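Home Forums Projects Shared Shops Log in

Towel folding arm, picking up by the corner
Started by eathanasiadis, August 8, 2020
4 replies

eathanasiadis
I've been working on a towel folder at the Lilton shop. The first job is getting one towel off the table by a corner so the next step knows where it is. The gripper is a parallel jaw with printed fingers that come down to a narrow tip. The wide ones I started with in January kept taking two layers at once.

The routine is simple. Find the highest point of the cloth, come straight down, close, lift slowly, stop. Then look at the outline and decide whether it's near a corner or somewhere in the middle of an edge.
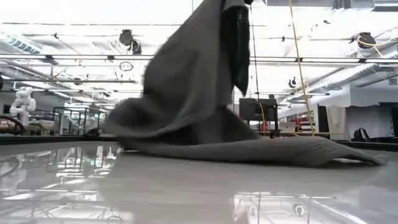
The lift height is where I'm stuck. If I stop with part of the towel still lying on the table, the cloth doesn't swing and the outline settles fast, but I can't see the opposite corner. If I go all the way up, it turns on the grip and I have to wait up to 30 seconds before the outline is any use. The table is shiny too, and my segmentation sometimes takes the reflection for more towel.

Evangelia Athanasiadis

tsakiris
Cover the table. A matte cutting mat or a bedsheet pulled tight will do it. You can spend 500 lines of code on reflections or you can spend ten minutes with clamps.

On height, I would go all the way up. A half lift tells you very little about which corner you have.

badimier
Don't agree on the height. I did dish cloths last winter and the full lift was the slowest part of the whole cycle. Keep the low end on the table and drag sideways about a hand's width. The part lying down straightens out and the far edge shows up. Gray towel on a gray table isn't helping you either. Try a red one first and get the motion right, then go back.

tsakiris
Dragging works with dish cloths. A bath towel is heavy enough to pull out of a narrow fingertip. What's on the tips, bare plastic?

eathanasiadis
Bare plastic for now. I have some thin silicone sheet I can glue on. A sheet over the table is easy, I'll do that first. I'd like to keep the gray towels because that's what the shop has, but I can borrow a red one for testing.

I'll run 100 picks with the drag and 100 with the full lift, same towel, and post the numbers for both.

Share Report 2 people are following this thread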